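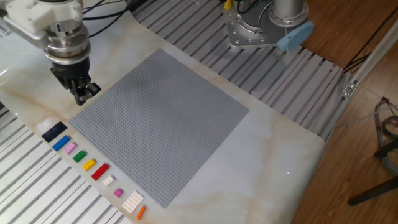 July, bench notes, afternoon

Back on the mosaic sign for the Skornalthorpe reading room. Everything from the spring attempt has been pulled off and sorted into tubs, and the design is starting over from a bare baseplate. I would like it recorded that I suggested this in the spring.

First job was the row. Ten pieces along the left edge of the light gray plate, one of each sort I think we might use. They are, starting at the far end: dark navy 2x4 plate, blue 2x4 brick, pink 2x3, green 2x2, yellow 2x3, red 2x4, small white 2x2, small magenta 2x2, white 4x4 plate, small orange 1x3. I moved the orange one in and out of the lineup several times before lunch. It is in. Please leave it in.

Spacing is by eye. I had a go with the steel rule and it made me feel like a person who lines up bricks with a steel rule, so I put it back in the drawer.

Surface. The white marble-pattern strip stays on the table for this. Small parts laid straight on the aluminum slats find the gaps between them, and I have fished enough 1x1s out of there with a bent paper clip to have opinions. The strip also wipes clean. Its one fault is the veining, which is faint and beige and looks, to anyone checking the bench late in the day, exactly like a hair. I have now tried to pick up the same vein twice.

The white pieces are the awkward ones against that background. Looking for the 2x2 while also thinking about something else is a good way to conclude that you have lost the 2x2. If whites go missing in the next week, pat the surface with a flat hand before you write me a note about it.

Color plan as it stands:

Navy and blue for the lettering. They need to be tried next to each other at reading distance, as I suspect they will turn into one color from the doorway. Ndlovu lettering sheet says 60 studs for the long word at the size we want. I would prefer a shorter word but it is their name and they seem attached to it.

Red for the border. Yellow only in the corners. Last time we ran yellow the whole way round and it looked like a warning.

Pink and magenta for the flower. Both, or one? The magenta is stronger and the pink is friendlier. Leaving this open.

Green for the stem, obviously. The 2x2 makes a chunky stem. It may have to be a chunky flower.

White 4x4 plate is only there to see if larger flats can fill the background quicker. Filling with 2x2s is fine in theory and then you do it for an hour. The trouble with mixing plates and bricks is the height, a plate being a third of a brick, so the background would sit lower than the letters. That could be a feature. I have written it down as a feature.

Stock. The Renduvard tub is down as 900 pieces, assorted, and whoever did the assorting had a great love of green. The Kundness tub is listed at 421 and is mostly 2x3s. Order sheet has another 200 red 2x4s on it. Hold off on sending that until the border is drawn out properly, as I don't want a repeat of the tan incident. We still own all of the tan.

Notes on the baseplate itself: give it a dry brush before building, as dust in between the studs shows up badly on light gray. Don't use the damp cloth. The damp cloth leaves fluff, and then you need the dry brush anyway and you have also got a damp cloth. I have it turned at an angle to the table edge at the moment. Leave it like that, please – I can reach the far corner without leaning on the row.

To do
– print the lettering at full size, tape to the wall, look at it from the door
– navy against blue, same test
– decide pink or magenta (or be told)
– find the brick separator, last seen holding up a window
– relabel the tub marked MISC 2, contents of which are the same as MISC 1

Stopped at 4:40. Row left out for the morning.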